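Purora two-tier counter shelf, and the Wernum duster that came with it

Reviewed by Nabila Osman
July 3, 2007

I rent a one-bedroom over a dry cleaner in Wenport. The kitchen has one counter, and half of that goes to the dish rack. I had been stacking spices on top of the microwave for two years before I bought a small shelf to stand at the back. Purora sells a two-tier model in black metal with wood boards, and the Hidayat store on Canal Street had it bundled with a chenille duster from Wernum. I've had both since last September, long enough to have opinions.

Putting it together

The shelf comes flat. You get two side frames, two boards, a bag of screws and a hex key. The instructions are a single folded sheet with drawings and no words. I had it together before the coffee was done, then took it apart again after putting the lower board in upside down. The boards look the same on both faces until you find the pilot holes, which are only on the underside. A sticker would fix this.

Tighten everything loosely first, stand the shelf on a flat surface, press down on the top and then finish the screws. I tightened as I went the first time and ended up with one leg off the counter. The hex key is soft. Mine rounded off at the tip, and I finished with one from a bike tool.

Dusting an open shelf

An open shelf collects dust on every level, and in a kitchen the dust has grease in it. A lip around a board makes this worse, with a line of crumbs building up in the corner where a cloth won't reach. A fat chenille duster does well here. The strands push into the corner and come out with most of what was in it. Run it along the front first, then the back, then the thin rods, which hold more dust than you would think. 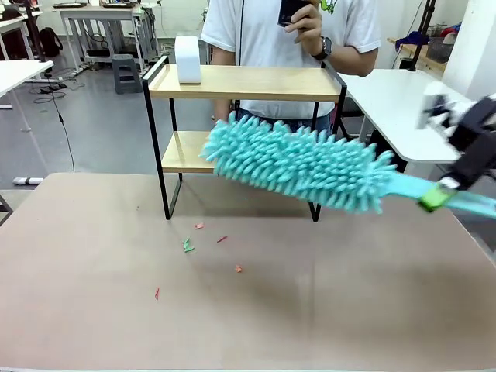
What it holds

The sheet says 10 pounds per board. I keep the spices, oil, vinegar and a bag of rice on the bottom, and mugs and a small radio on top. The boards haven't bowed. The radio used to buzz against the wood at certain notes until I put a felt pad under it.

Height between the boards is the weak point. A regular cereal box won't go in standing up. A quart bottle of oil will, but you have to tip it to get it out. If you cook with tall bottles, measure them before you buy. The pepper mill my mother gave me lives on the windowsill now.

Stability

Metal legs on a hard top will slide. Mine moved a little every time I reached for the salt, and in the second week it had worked its way up against the toaster. The box has no rubber feet in it, and at this price it should. I bought clear stick-on bumpers for a couple of dollars and the sliding stopped. Put them on before you load the shelf, when you can still lift it with one hand.

Side to side there is some sway if you push on the top board. Going over the screws once a month takes care of it. I wouldn't put a blender up there. 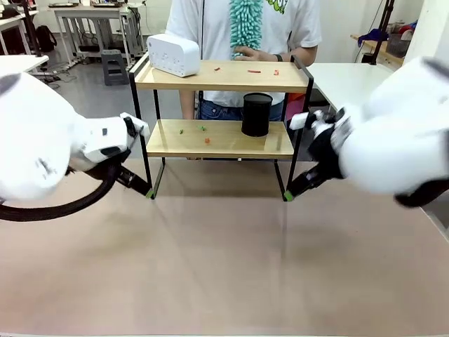
Gilang Sumampouw wrote in after my first notes went up to say the sway got much better on his when he swapped the lower screws for longer ones with a washer under the head. He also said the finish had chipped at the bottom of one leg and rusted, and that he touched it up with stove paint. Mine hasn't rusted, but it doesn't stand next to the sink.

Syafiqah Sopacua had a different complaint. Her boards arrived with a rough edge that snagged dish towels. She took it down with fine sandpaper and rubbed in a little mineral oil. Mine were smooth, so it may depend on the batch. Check the edges in the store if they'll open the box for you.

The duster over time

I expected the duster to be the throwaway half of the deal. I use it more than the shelf, if that makes sense. It does blinds, the top of the refrigerator, baseboards and the fan. It doesn't do anything sticky, and it shouldn't be used near the stove until the stove has been wiped.

Wash it by hand in warm water with dish soap, squeeze it out and hang it by the handle. It takes all night to dry. I put it through the machine once with towels and it came out matted. Pulling the strands apart with my fingers brought most of it back. A few have come off since then, and I find them on the rug.

Take it outside to shake it. Shaking it over the bathtub only means you clean the bathtub.

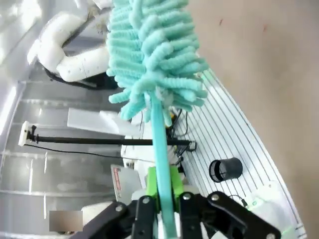
Price and where to get it

I paid $73 for the set at Hidayat. The shelf alone was $7 less, so the duster is cheap if you have any use for one. Replacement boards can be ordered by phone. I haven't needed one, and the clerk couldn't tell me the cost.

Would I buy it again? The shelf, yes, with the bumpers. For a deeper counter I'd look at something with a taller gap in the middle. The duster I'd buy by itself.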